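Chapter 5
House Rules for a Shared Bench

By the end of this chapter you should be able to draw up a short written standard for a bench where arms and people take turns, explain what each line in it is for, and spot the lines that no one is going to keep. That last skill is the hardest of them, and we shall come back to it more than once.

When I first taught this material at Zirnau, I began with the big published safety standards and worked my way down to the bench. It was a mistake, and a rather dreary one (my apologies to anyone who sat through that February!). By the time we reached the tabletop, half the room had forgotten that there was a tabletop. So in this edition we start with the small things, a tray and a cube and a pair of gripper fingers, and let the larger documents come in later, in Chapter 6, when you will have some questions of your own to put to them.

Suppose you are asked to write the rules for picking up small light parts and setting them down again. Your first instinct will probably be to write about speed, and speed does matter, but I would ask you to begin with approach. How high above the work must the fingers be before the arm may travel sideways? Who chose that height, and where is it written down? A wrist camera gives a very close and often rather soft view of things, and a rule that depends on it should say what the operator must be able to make out before the fingers go any lower.
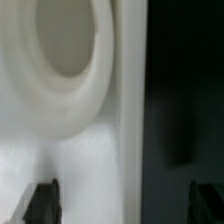
Elínborg Kirkegaard, who taught alongside me for many years, used to call this the "what would stop you?" rule, and I have never found a better name for it. For every movement on your list, write down the one thing that would make you stop. If you can't think of anything, the movement hasn't been understood well enough to be allowed. Her students grumbled about it, as students will, and then went off to their first jobs and wrote to tell her they were still doing it.

Next comes the matter of fixed things and moving things. A printed marker sheet is only useful if it stays where the software believes it to be, and yet it looks, to a tired person with a duster, exactly like a piece of paper. Your standard should name every item that may not be shifted without a fresh calibration, and it should name them in plain words. "Reference fiducials" will be read by the person who wrote it. "The sheet with the black squares" will be read by everybody. The same goes for tagged cubes, whose tags must be kept clean and facing whichever way the task sheet asks.

Then there is reach. Where two arms stand at one table, each has a space of its own and there is usually a space in the middle that either could enter. Draw it. Put the drawing in the standard, and say which arm has right of way and what the other does while it waits. At Avov we kept ours on a single page, and I still think a single page is the proper length. 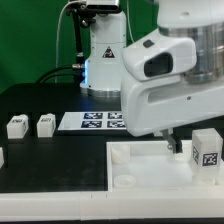 Who should be allowed to change the rules once they are written?

Anyone who works at the bench may propose a change, but one named person signs it off, and the old version is kept with its date so that earlier work can still be understood. Carola Voß goes further in her notes and asks that every change be tried for 3 working days before it is signed, which I think is sensible where the bench is busy.

You will find it helpful to have a real task in mind as you read on. Choose something modest, such as moving a cube from a table into a tray, and keep a sheet of paper beside you. Section 5.1 deals with the approach, Section 5.2 with marking out the shared space, and Section 5.3 with the log, where we shall look at a long set of entries from the Zallow bench and ask why the handwriting gets so much worse after lunch.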